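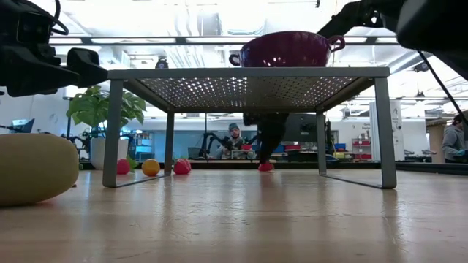 Friday, late

Back from Plollano at ten past nine with wet shoes and a bag of lemons I didn't ask for. Writing this before bed so I don't lose the order of things.

The train was fine going out. I had the window and read most of the Vanhove catalog, which is mostly prices. Lieven Stevens met me at the station in his brother's van and we drove straight up to the garden. He has been renting the lower terrace since last fall and this was my first time seeing it in daylight. It's steeper than I remembered. The wall on the road side has a bulge in it that I don't like, and I told him so. He said the owner knows.

We put in the onions first. Two rows of yellow, one of red. The soil up there is heavy and sticks to the trowel, so we went slowly. Lieven wanted them closer together than I did and it's his garden, so they are close together. After that the peas, along the wire he put up last week. He had soaked them overnight in a jam jar. I've never soaked mine and they come up anyway, but I didn't say anything.

Lunch was bread and cheese in the van while it rained. We talked about the Mornatis job. He has decided to turn it down. They wanted him four days a week in the office and it's a 40 minute drive each way, and his mother still needs someone in the afternoons. I think he'd already made up his mind before he called me on Tuesday and only wanted to hear how it sounded out loud. He asked if I would have taken it. I said yes, probably, at his age. Then he was quiet for a bit and I wished I'd put it differently.

The rain let up after two. We dug over the strip by the steps where he wants beans, and turned up a lot of broken tile and one good brass hinge. He kept the hinge. My back held up until the last corner and then it let me know. I need to get a longer spade or stop pretending the short one is enough. Grivetti had one in the window for less than I expected, with an ash handle. I'll go by on Monday if I'm passing.

His mother came out to the gate when we brought the van back. She looked well, thinner in the face. She asked after Ruth and I told her about the new apartment, and she went in and came out with the lemons. I couldn't get away without them.

The 6:15 was canceled so I sat in the station for most of an hour. Read the rest of the catalog. Wrote out a list on the back page:

seed potatoes, the early ones
string
call the dentist about the crown
return Lieven's gloves (they were in my coat)
ask Ruth about Easter

Walked home from the station in the rain with no umbrella. Shoes are stuffed with newspaper by the radiator. Ate soup standing up. There was a message from Ruth saying the boiler man came and charged her for the visit and didn't fix it, so I'll call her in the morning before 8 when she's still home.

I keep thinking about what I said in the van. I'll write him a few lines on Sunday when I send the gloves back. Setting the alarm for seven.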